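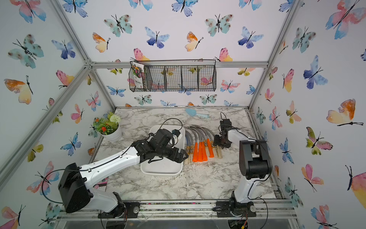

Minutes of the Skakness Meadow Group, 15 September 2021

Zihan Lu opened the meeting and thanked everyone for coming out in the rain, and for the plum cake, which was gone before we reached the first item.

The minutes of the last meeting were agreed, with one correction: the path to be cleared is the one by Kerken Pond, and we are sorry for the mix-up.

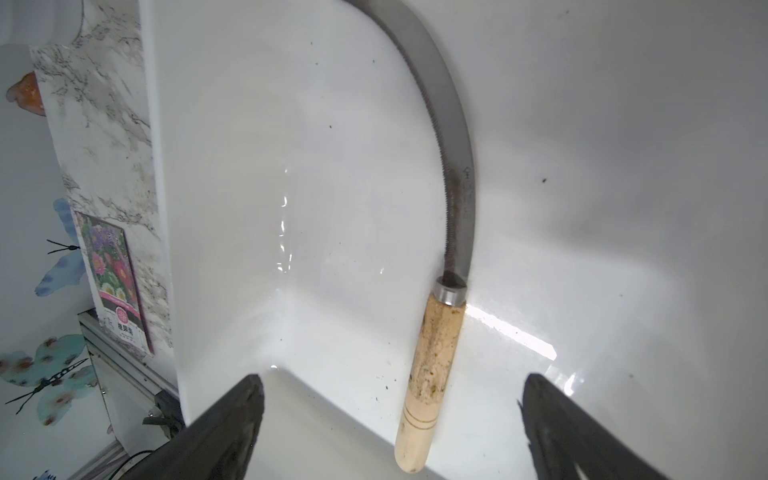 Yichen Yu gave the money report. We have $497 in the account after paying $99 for yellow rattle seed, and Yichen was pleased to say that two new families have joined us.

There was a long and very friendly talk about when to cut the lower meadow. Some would like to wait until the knapweed has dropped its seed - others worry about the ground getting soft. Agreed to cut in the last week of September, weather allowing.

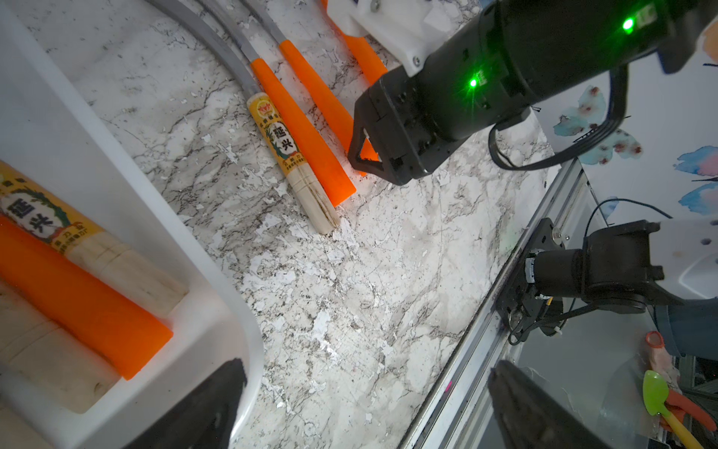

Zihan will ask the Evach farm if they would like the hay again. Six people offered to help with raking.

Any other business: the gate still sticks. Yichen to look at it.

Last updated: September 2021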